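I put off buying the Remero two-arm kit until our December budget had 333 dollars left that nobody had claimed, and then I bought the parts bins and trays first (backwards, I know!). We sort small boards, solenoids and wiring into sets, so bins matter to us as much as arms do. 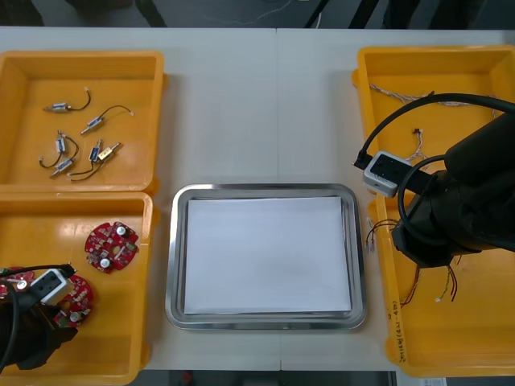
Page last changed: 13th March

Yellow plastic bins from Prurnard, and I love them. Glossy though, so they throw glare under our lights - ask for matte if they'll do it. Plan on 40 dollars for spare cables too, I didn't and I was sorry. 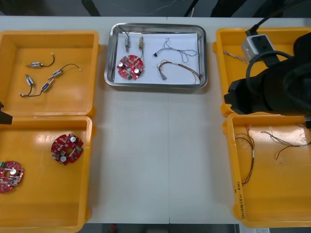 My one real gripe is wire. Budget time for it, more than for anything else on the list! Boards are easy to plan for, but a harness spreads into loops and takes up half the tray, with the red board and the little cylinders squeezed in on the left. Next order I'm getting a bigger tray from Lareck. Four stars.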